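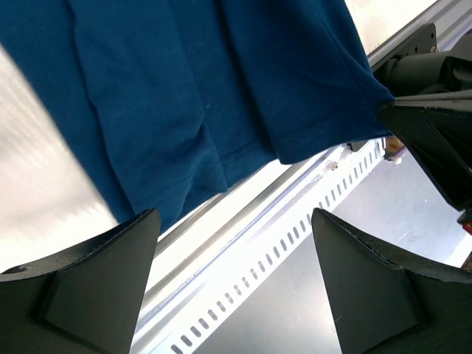
Two arms, one pile of laundry

I'll admit I went to see the Plolora folding kit hoping it would take over my Sunday chores. It costs $3,129 for the pair of arms, grippers included, and Roreo will rent you the same setup for $139 a day if you just want to play (I did!).

Shirts are the hard part. A box stays put when you grab it, but a blue knit top sags and bunches up in the middle, and the second gripper has to go find a hem that keeps changing shape. I loved watching one arm pinch a corner while the other waited underneath with its fingers open – I caught myself leaning in like it was a penalty kick.

My gripes are mostly about setup. The manual spends more than 20 pages on bolting things down and barely one on teaching a new fold. The Esquivel kit I tried in December was much friendlier there, though its fingers were too fat for thin cotton. Plolora's tapered ones suit cloth better, I think.

Would I buy it? For my house, no. For a small shop with a patient tinkerer on staff, I'd start with the rental and pack a bag of old T-shirts.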